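Search products, manuals and spares
Search Basket (0)

Flostow Two-Arm Teaching Bench

Product page last revised 2022-09-27

The Flostow bench is a complete station for showing a pair of robot arms a task and recording what they do. It is sold to colleges, small workshops and research groups who want to collect demonstrations without building their own frame. Both arms, the front rail, the enclosure and the recording software come as one order from our Estholm works.

Two ways of teaching

By hand. Put an arm in free mode, take hold of it just behind the wrist and move it through the job. The joints hold their own weight but give way to a light push. This suits short reaches and single picks.

By remote control. The operator sits at the Dultisier desk, a pair of small leader arms with the same joints as the ones on the bench. Whatever the leaders do, the bench arms follow, grippers included. Most customers use the desk for anything that needs both arms at once. A foot pedal starts and stops each recording, so your hands stay on the leaders.

A typical first job is putting small red caps on pegs. The caps wait in a shallow tray, the pegs stick out of a rounded white fixture, and the operator picks a cap, carries it across and seats it. It asks for a careful grip and a fair bit of wrist turning, and a new operator can usually record a clean run on the first afternoon.
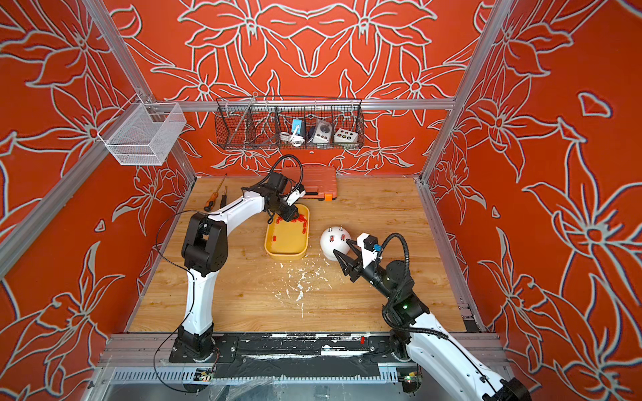 Leif Nordin writes that the pedal was what sold it to him, as his old set-up needed a second person at the keyboard to stop every run. He would still like a longer lead on it. A longer lead is now listed under spares.

How many runs to record

For a single task with one kind of part we suggest 200 demonstrations before you train anything. If you change the position of the tray or the fixture between runs, plan for more; our own peg set at Estholm stands at 900. Throw out runs where the operator hesitated for a long time or dropped a part and went looking for it. The software lets you mark these as you go with a second press of the pedal.

Keep to one way of doing the job. If two people share the recording, have them agree beforehand which arm picks and from which side, or the arms will learn a muddle of both.

Camera views

Each arm carries its own camera at the wrist, and a fixed camera covers the whole work area. All views are saved against the same clock as the joint positions.

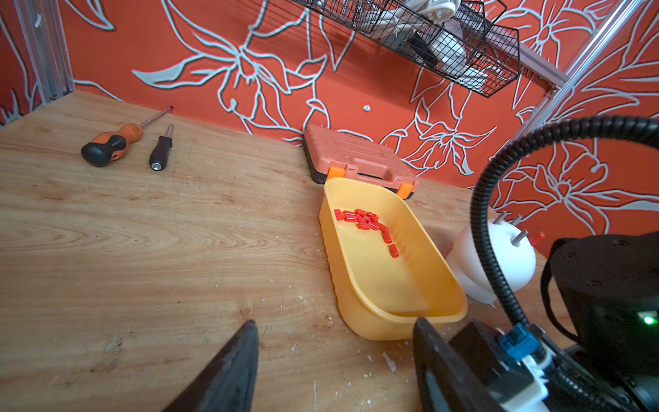 Check the views at the start of every session and again if an arm has been knocked. The software keeps a reference still from your first day and lays it faintly over the live view, so a camera that has slipped is easy to spot. Tighten the mount, line it up and carry on.

In the order

Two arms with grippers and wrist cameras
Enclosure frame, front rail and cable tray
Dultisier desk with pedal
Lunde recording software, one seat
Mains leads and tool roll

Recordings can be up to 20 minutes long. Spare gripper fingers are sold in packs of 5. Orders placed now leave the works in October. Wall panels are left plain unless you ask otherwise, and you may cover them with whatever you like.

Comments

Maricica Grecu
Does free mode work on both arms together? I can only get one to go slack.

Nithin Nair
Yes, but you have to turn it on for each arm in the Lunde settings. Took me a while to find it.

Darius Avram
We do the caps job with first years. By hand they get bored, at the desk they queue up for it. Leader grippers are a bit stiff when new.

Åsmund Granström
Is the desk sold separately? We already have arms.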